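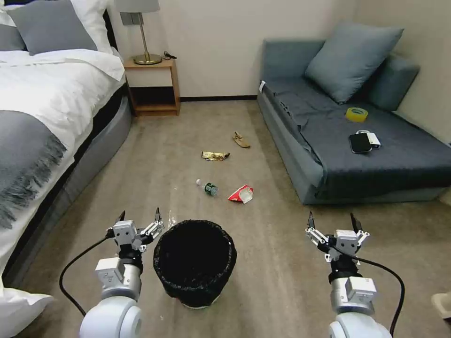 Keeping Clothes Moths out of Stored Textiles

Woollen blankets and spare bedding should be washed or dry-cleaned before storage. Moth eggs are destroyed by a wash at 60 degrees, where the care label permits it. Items that cannot be washed hot may be sealed in a bag and frozen for two weeks.

Vacuum skirting boards and the floor beneath furniture monthly from May. Replace Tasidau pheromone traps every 100 days. These catch male moths only and do not treat larvae.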